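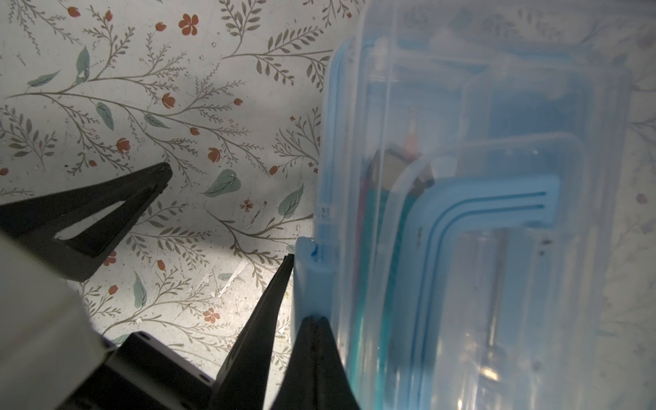
Session 7 is on boxes that were sold for one purpose and live out their days serving another. Most homes in Fonbridge have several. The stationery box is the usual case: someone needs somewhere for the pencils, the kitchen cupboard is nearer than the shop, and a food container with a light-blue locking tab and a proper seal finds itself keeping a sharpened pencil fresh. I have no quarrel with this. The pencil can be seen through the wall, which is more than can be said for anything in the average desk drawer, and the lid will come through being dropped better than most desk tidies. What we are going to do in this session is ask what the box is now for, and whether anyone else in the house has been told.

Courses > Evening > The Ordinary House > Handouts > Session 7

Search handouts Go

SMALL THINGS, CLEAR BOXES
Course handout, session 7. Read before class if you can. If you can't, read it during the tea break and nod.

1. What clear plastic does and doesn't do

A clear box tells you that there are things in it. People expect it to tell them which things, and that is asking a lot of plastic. Stand one on a patterned cloth and look in from the side: you have the near wall, the far wall, the base and whatever ridges the maker thought would look nice, all laid over each other, with the tablecloth showing faintly through the lot. A pencil tip you can pick out. The thing lying beneath it might be a pen or a marker, and you won't be certain until you open up.

So a clear box gets you as far as the right box. The label does the rest. Last session several of you told me that labels were unnecessary on clear boxes, and I promised to be gracious about it in the handout. This is me being gracious.

Write the label for the person who doesn't know. "Bits" is a confession. "Pencils, pens, sharpener" will do very well. Put it on the long side, low down, where your hand won't rub it off, and put the same words on the lid if the box is going to be kept below waist height.

2. Seals, latches and the matter of air

Food boxes have a seal because soup has ambitions. Pencils have none. You'll get no benefit from an airtight pencil, although damp paper is a misery and anyone keeping notebooks in a garage should pay attention here.

The latches matter more. Check each of these before you promote a kitchen box to desk duties:

- Does every latch close without you leaning on it?
- Can you open it with one hand while holding a telephone?
- Does it still smell of onion? (Envelopes will take it up and pass it on to your correspondents.)
- Is there a second box the same size, so that they stack?

The Rosser boxes in the class cupboard fail on the telephone question. The Irnari ones pass, then slide off each other the moment you shut the cupboard door. Use whichever annoys you less.

3. Emptying out

We do this at every session and people still try to sort inside the box, stirring with a finger like someone looking for the last pickled onion. Take everything out. Open the box flat on the table, base one way and lid the other, and you have gained a pair of trays for nothing. The base takes what is staying. The lid takes whatever needs a decision.

The lid is the interesting half. Into it go the things nobody would call stationery if they were starting afresh: the tape measure, the fuse, the key. Above all it takes the utility knife, which turns up in pencil boxes everywhere and shouldn't be met by a hand feeling about for a rubber. Blade fully in, then into the lid, where you can see it from any side while you deal with the rest.
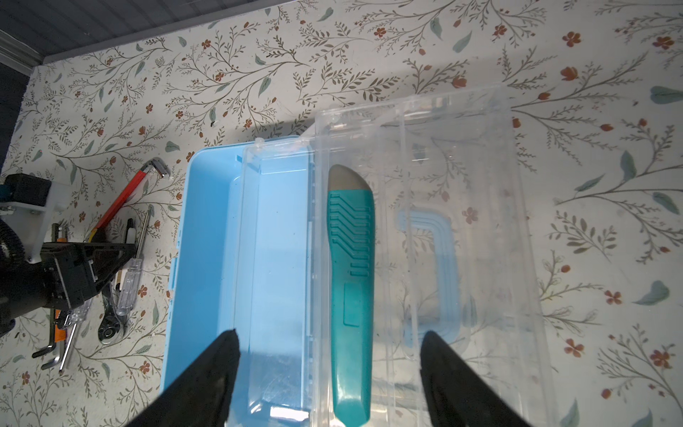
Rosaire Després wrote in the margin of the draft that the knife ought to go straight back in with the pens, as it is the only thing in the box anyone ever really looks for, and that a rule which sends it to a shed at the bottom of the garden will be obeyed for one evening. I have thought about this more than I wanted to. The compromise we reached, after an amount of correspondence I would be embarrassed to have weighed, is as follows. In a house with no small children, the knife may stay, provided it has its own end of the box and a divider between it and everything else. In a house with small children it goes up high, and you'll put up with the walk.

4. Lids with handles

A carry handle on a lid is a promise made by the lid on behalf of the latches. Before you trust it, load the box, close it, and lift it a hand's breadth over the table. Then do it again with a bit of a swing, as you would on the stairs. Better to find out over a tablecloth than over the landing.

Shallow boxes with handles are good for things that travel between rooms — mending, letters, the children's colouring — and poor for anything that stands still. If the box never leaves the shelf, the handle is only something for the box above to wobble on.

5. How full is full

I work to 80 per cent. At 90 the lid still shuts, and people take this as permission. What happens next is that one more biro goes in, at an angle, and a latch is asked to hold down something it was never introduced to. Leave the gap. It is where your fingers go.

6. For next time

Bring one box from home, as it is. Please don't tidy it first. I can always tell, and it spoils the exercise for the rest of us. Bring also whatever you use for labels; there is a Nodelik label printer in the room, but it has opinions about fonts and works best if approached early.

Those who missed the September session on drawers can collect the handout from the side table. The paragraph about cutlery has been corrected.

2 comments · 7 shares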